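Buscar en el curso... Buscar

Automatización en cocina y manipulado - Tema 6
Apuntes de clase, sesión del lunes (los paso a limpio deprisa, faltan cosas)

Revisión de producto: kit de pinza Pekness + simulador Hato

Qué es el kit. Pinza paralela de dos dedos, brida de adaptación, controlador y licencia del simulador. Distribuye Tejada. La licencia de aula cubre 25 puestos, la de taller solo 2. Ojo con esto al pedir presupuesto, porque la de aula no deja exportar trayectorias al controlador real. Hay que pedir el módulo aparte.

Lo que nos interesa a nosotros: producto irregular. Verdura, fruta, pan. Todo lo que no es una caja. El catálogo habla de "agarre universal", que no quiere decir nada - mirar siempre la tabla de apertura y fuerza, no el titular.

Datos a apuntar:
- apertura máxima, según hoja del fabricante
- carga útil hasta 300 gramos con dedos estándar
- dedos intercambiables (planos, en V, con goma)
- sin sensor de fuerza de serie, va como opción

La carga útil es con el objeto centrado. Si se coge por un extremo hay par en los dedos y el objeto gira. Con una zanahoria se entiende enseguida: el peso está hacia la parte gruesa, el agarre cómodo suele caer en la fina. Ejercicio 3 va de eso.

Simulador. Hato trae una cocina montada, con objetos ya modelados, y se puede ver la tarea desde la propia pinza. Vista útil para alinear los dedos, mala para juzgar distancias. En la práctica usamos el caso zanahoria con dedos planos, objeto de pie entre los dos dedos y el recipiente oscuro detrás. 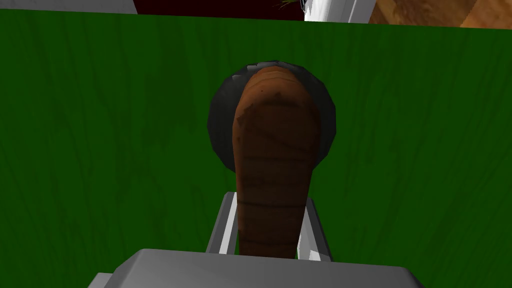 Inmaculada Soler: yo no compraría la licencia solo por las verduras. El rozamiento viene con un valor único para todo el catálogo y una zanahoria recién lavada no se comporta como una seca. Nosotros tuvimos que meter los coeficientes a mano, objeto por objeto, y entonces sí.

Tiene razón y entra en examen: el coeficiente por defecto NO vale para cerrar un estudio. Se mide, se mete en la ficha del objeto y se repite la simulacion. Menú Objeto > Material > Contacto. Guardar con otro nombre o se pierde al actualizar.

Otra cosa sobre los modelos. La malla visual y la malla de colisión son distintas. La de colisión lleva menos caras, así que los dedos pueden tocar antes o después de lo que parece en pantalla. Activar "ver colisiones" antes de dar por bueno un agarre. Quien no lo haga en la entrega pierde puntos, avisado queda.

Comparación rápida con Stemberg:
Stemberg - mejor documentación, sensor de fuerza incluido, simulador flojo y solo en inglés.
Pekness - más barato de mantener, los dedos se cambian sin herramienta, el simulador es lo mejor del paquete. Manual regular, capitulo 4 lleno de erratas.
Servicio técnico: Tejada contesta por correo, para Stemberg hay que abrir incidencia.

Valoración para la práctica: apto para aula y para pruebas previas. Para línea, depende del sensor. Sin él no lo recomendaría con producto blando (tomate, fresa), con zanahoria o calabacín se puede discutir.

Para entregar:
1. Tabla de agarre con tres posiciones distintas a lo largo del objeto.
2. Captura con colisiones activadas en cada una.
3. Cálculo del par en la peor posición.
4. Media página: ¿compraríais el kit? Con números, no con adjetivos.

Se entrega por el aula virtual antes de las 17. Dudas a Ramiro Herrero, en tutoría o por el foro. Los que tengan la versión vieja de Hato que la actualicen primero, los ficheros no abren.

Relacionado
Tema 5 - Ventosas y vacío en alimentación
Práctica 2 - Calibración de la pinza Pekness
Hoja de cálculo: par y fuerza de cierre
Foro: errores de licencia en Hato
Tema 7 - Cintas y visión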